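Small-Space Cooking Equipment: Setup and Handling in a Shared Student Kitchen
Project report, McKinnon Hall
Submitted by Ramiro Bustamante

1. Purpose

The project examined whether residents of McKinnon Hall could prepare a simple meal with one electric pot and a limited set of tableware. The work was carried out on a Saturday in November. Costs were recorded in full, and total spending came to 459 dollars, including a spare pot and dry goods.

2. Water

Every recipe was written with water measured by weight. The standard portion was set at 416 grams, and the larger batch at 800 grams. Water was poured from a glass mug with a handle.
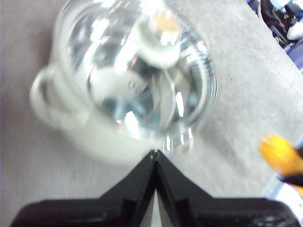 Why was water weighed and not measured by volume? Residents own cups of many different sizes, and a kitchen scale gives every cook the same starting amount.

3. The Pot

Noodles, rice porridge and a vegetable soup were selected as the test dishes. All three can be made in a single vessel, and none requires an oven. 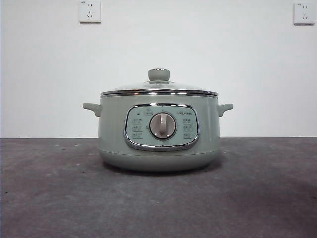 Storage was the main concern raised by residents before the project began. Shelves in the shared kitchen are narrow, and a pot must be lifted down by one person without strain. The short handles on both sides were therefore included in the handling review, along with the knob on the glass lid. Participants were asked to remove the lid by the knob, set it down and replace it before any food was cooked. The rotary dial on the front was covered in the same session — first with the pot unplugged, then with power on.

4. Cleaning and Return

The pot is to be unplugged, cooled and wiped before it goes back on the shelf. The outer body must not be placed in the sink. A sign-out sheet from the Momholm reading room was adapted for the kitchen, and each entry is limited to 2 hours.

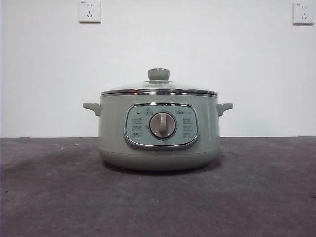 Noeline Hollis wrote in response to the draft that two hours is too short for porridge on a busy evening, and that the cleaning time should be counted separately. The limit has been kept for the present term. Cleaning time will be recorded on its own line of the sheet.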